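Tiltik Gate Desk — Agent Set-up Guide
Section 7: Oversold Flights and Denied Boarding

7.1 Before you start

This section covers the set-up and daily use of the Oversold Flight module in Tiltik Gate Desk. It assumes that the workstation has been enrolled (Section 2) and that the agent has a gate role or higher. Load planning is covered in Section 9.

You will need:

An agent sign-in with the Gate or Gate Lead role
The station code and the carrier profile loaded on the workstation
A working boarding pass printer, or the shared printer at the next position
The carrier's current compensation table, in the form supplied by its ground handling office

The module does not decide who travels. It sorts the passenger list by the rules in the carrier profile and shows the result to the agent. The Gate Lead confirms or changes each entry.

Caution: Do not use the Oversold Flight module on a flight that has been downgraded to a smaller aircraft until the new seat map shows as Active. A list built on the old map will be wrong, and any boarding passes already reissued from it must be voided one by one.

7.2 Loading the carrier profile

1. Sign in and open Station > Profiles.
2. Select the carrier. If the carrier is not listed, press Fetch. The profile server is reached on port 3466. If the status line stays at Waiting, ask local IT whether this port is open.
3. Check the revision line at the top of the profile. It must match the revision on the carrier's bulletin.
4. Press Load. The screen goes gray while the profile is read.
5. When the screen returns, open the Priority tab and confirm that the list is not blank.

Note: A blank Priority tab means the profile was loaded but the rules file was not. Repeat steps 2 to 4. If the tab is still blank, work the flight on paper (see 7.8) and report the fault.

Profiles for Trevico flights come in two parts. Load the base profile first and the station add-on second. In the reverse order, the base profile overwrites the add-on without a warning.

7.3 Setting the offer steps

Volunteers are asked for before anyone is refused. The module holds a ladder of offers, and the agent moves up it one step at a time.

1. Open Oversold > Offers.
2. In Start Value, enter the opening credit. The field will not take a value below 100.
3. In Step Value, enter the amount to be added at each step.
4. In Ceiling, enter the highest credit the gate may offer without a call to the duty manager. The software limit is 3000. The carrier's own limit is often lower, and the lower one applies.
5. Choose the form of payment: Credit, Cash, or Agent Choice.
6. Press Save as Station Default or Save for This Flight Only.

Values are in the currency of the station and are shown without a symbol. Stations near a border that handle more than one currency should set this under Station > Money before the first shift.

Caution: Do not read out the ceiling over the public address system or leave the Offers tab open on a screen that faces the seating area. The privacy screen setting under Display hides the tab after ten seconds.

7.4 Calling for volunteers

1. Open the flight and press Oversold. The number of seats needed appears in the red box.
2. Press Call. The announcement text is shown in the station language and in English. Read it as written.
3. For each passenger who comes forward, scan the boarding pass. Do not type the name. Typed names are not linked to checked bags.
4. Tell the passenger the next confirmed flight, the arrival time, and the form of payment before asking for a decision.
5. Press Hold. The passenger stays on the current flight until the Gate Lead presses Accept.
6. If there are not enough volunteers after five minutes, press Next Offer and return to step 2.

When a later offer is higher, earlier volunteers on Hold are moved up to the same amount. This is the default and can be switched off only by a station administrator. Vojtěch Oravec's release note for the current version explains how the setting behaves for split bookings; it is worth reading if your station handles tour groups.

Volunteers should not be released from Hold until the door is closed. Passengers with a tight connection may still fail to arrive, in which case the seat is not needed and the volunteer travels as booked.

7.5 Selecting passengers without volunteers

This step needs a Gate Lead. An agent with the Gate role can view the list but cannot confirm it.

1. Press Close Offers. The button is locked until at least 2 offers have been made.
2. Open the Priority tab. Passengers are listed from the lowest boarding priority to the highest.
3. Check the Protected column. These passengers must not be selected:
 unaccompanied minors
 passengers with a disability code, and anyone traveling as their helper
 crew positioning for duty
 passengers already moved once from an oversold flight on the same trip
4. Confirm that families on one booking have not been split. The module flags this in yellow but does not block it.
5. Select the passenger and press Confirm. Enter the reason code.
6. Print the rights notice and hand it over at the desk, before any discussion of rebooking.

Note: Fare paid is one of several factors in most profiles, along with check-in time and frequent flyer status. The agent can see the order of the factors but not the weight given to each. If a passenger asks why they were selected, use the wording in the carrier's bulletin. Do not guess, and do not quote another passenger's fare.

Caution: Once a passenger has boarded and taken a seat, the Confirm button is replaced by Refer. Refer sends the case to the duty manager. Do not ask a seated passenger to leave on the basis of the list alone.

7.6 Rebooking and payment

1. From the confirmed entry, press Rebook. Flights on the same carrier are shown first, partner flights second.
2. Select a flight with a seat shown as Firm. Do not use Standby unless the passenger asks for it.
3. Press Transfer Bags. If the bag status is Loaded, call the ramp as well. The message alone may not be read in time.
4. Print the new boarding pass.
5. Press Pay. Credits are sent to the email address on the booking. Read the address back to the passenger first.
6. For a wait over the meal limit, print meal vouchers. For an overnight wait, print the hotel form and the ground transport form together.

If the passenger refuses the payment, press Declined and add a short note. Declined does not close the claim. The passenger may still write to the carrier, and the customer relations team will see the note.

Keep notes factual. "Passenger asked for the duty manager at 4:40 p.m." is acceptable. Remarks on a passenger's mood, dress, or manner are not. The record can be requested by the passenger, and in recent years a good number of these cases have been posted online from the gate while they were still open.

7.7 Passengers who are filming or posting

The module has no function for this, but the question comes up in every training class. Station rules come first. Where there are none:

Continue the steps in the same order and at the same pace.
Turn the agent screen away if other passengers' names are visible.
Do not offer a higher amount to one passenger in return for deleting a post.
Refer press questions to the carrier. Gate staff do not comment.

Log the event with reason code Media so that customer relations can reply from the carrier's account. The Lukáč message link, where fitted, sends the log at once. At other stations it goes with the end-of-flight report.

7.8 Working on paper

If the module is down and the flight is within an hour of departure, change to paper. Do not wait for a restart.

1. Take the oversold pack from the drawer under the desk.
2. Write the flight number and the seats needed on the front sheet.
3. Record each volunteer with the bag tag number and the offer accepted.
4. If selection is needed, call the duty manager for the list. Do not build one from memory.
5. Fill in the rights notice by hand and keep the lower copy.
6. When the module is back, enter the records under Late Entry. Use the time on the sheet, not the time of entry.
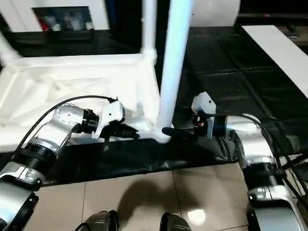
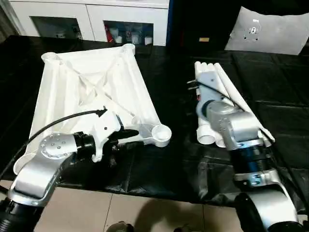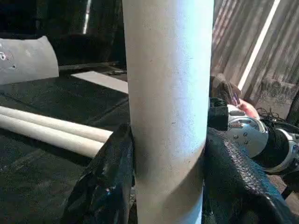

Late Entry stays open until the end-of-flight report is sent. After that, changes go through the station administrator, who must attach a scan of the front sheet.

Note: Payments made on paper are not sent automatically. Open each record and press Pay. A record with a paper offer and no payment shows an orange bar in the daily list.

7.9 Common faults

Red box shows zero on a flight known to be oversold: the standby list has been counted as no-shows. Press Recount.

Next Offer is grayed out: the ceiling has been reached. Call the duty manager for a higher limit, or close the offers.

Same passenger appears twice: the booking was split after check-in. Select the entry with the bag tag. Leave the other alone; it clears on door closure.

Rights notice prints in the wrong language: change the language on the passenger record, not on the workstation.

Transfer Bags returns No Match: the pass was typed and not scanned. Cancel the entry and scan it again.

For faults not listed, note the message text and the flight number and contact the Protutness support desk. Questions on the wording of this section go to Zamfira Coman in the manuals group. The next revision is due in December and will add the partner carrier rules now held in Appendix C.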